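Cushion on a small children's chair keeps sliding off
Home and Furniture > Children's room

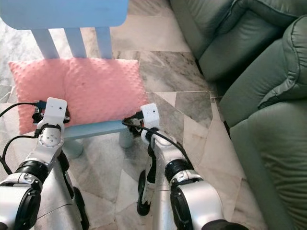
What I have and what I already tried

Hello all. I have a small wooden chair for my daughter, light blue, with a back of three slats. On the seat I put a pink cushion, the soft minky kind with the little raised dots. She loves the dots and she strokes them when she listens to a story. The problem is that the cushion does not stay. When she sits down it moves to the front, and when she stands up it goes with her and lands on the floor. I put it back many times every day.

The cushion is also longer than the seat, as you can see at the right side. I bought it from Futeseo without measuring. I know, this was my mistake. It is 40 cm on the long side and quite plump.

I tried already:

Double-sided tape. It held for one afternoon and then it took some of the paint when I pulled it. I do not want to repeat this.

A piece of rubber mesh for under carpets. Better, but the cushion slides on top of the mesh because the fabric underneath is also minky.

A ribbon around the whole seat. My daughter opened it in one minute and used it for her bear.

The chair is painted and I prefer not to drill or nail anything. My sewing is simple, I can do a straight line by machine and a button by hand. What would you do? Is it better to make the cushion smaller or to buy a flat one?

Thank you for your patience with my English.
Posted by Minum_home, March 29, 2018

Ultan Heffernan
You have slats at the back, so use them. Sew two pairs of ties on the back edge of the cushion and tie them around the slats, low down, where the slat meets the seat. I did this for two chairs in our kitchen last December and they still hold well.

How I would make it:

Cut four pieces of cotton tape. For a small chair 20 cm each is enough for a knot and a short bow. Long ends are not good with a small child, so cut them after you have tried the knot.

Put the cushion on the seat in the position where you want it and mark with a pin the place of the two outer slats. Do not measure on the table, it is never the same.

Sew the ties in pairs at the pins. If the cover has a zipper, take the filling out first. Go over the stitches several times, a child pulls much harder than you expect. With minky use a longer stitch and many pins, it creeps under the foot of the machine.

Tie them at the back of the chair, on the outside, so she does not feel the knot. If she opens the bows too, sew a snap on the tape and forget the bow.

About the size, I would make it smaller. When a cushion goes over the side of the seat, the child sits a little on the part with nothing below, and then it tips. Open one short side, take out some filling, sew a new line and cut what is left over. It is a straight line, so you can do it. Less filling will help with the sliding also, because a very plump cushion on a hard seat rolls under the person.

For the bottom you can sew on a piece of non-slip fabric, the kind with small rubber points that is used for slipper soles. Then it does not matter that the cover is minky on both sides. But try the ties alone first, maybe you will not need it.

jayawardena_k
just buy a flat one. minky collects every crumb anyway

Rerkitow
I agree with the ties, but I want to add something about the paint. Cotton tape which is pulled every day can rub a thin line in the paint of the slats. On our chair it was visible after one winter. I put a narrow piece of felt between the tape and the slat – two stitches to the tape are enough, no glue – and it stopped.

For the place where the double-sided tape took the paint, sand it very lightly with 240 paper, wipe off the dust and put one thin coat of a paint that is made for toys. 80 is too rough for this, it will leave scratches. If the spot is under the cushion I would not try to match the blue perfectly.

Please wash the cover one time before you sew the ties. Mine became a little shorter after the first wash and I had to move everything.

Minum_home
Thank you Ultan and Rerkitow. I will do the ties with felt this weekend, and I will take out some filling. The bear keeps the ribbon.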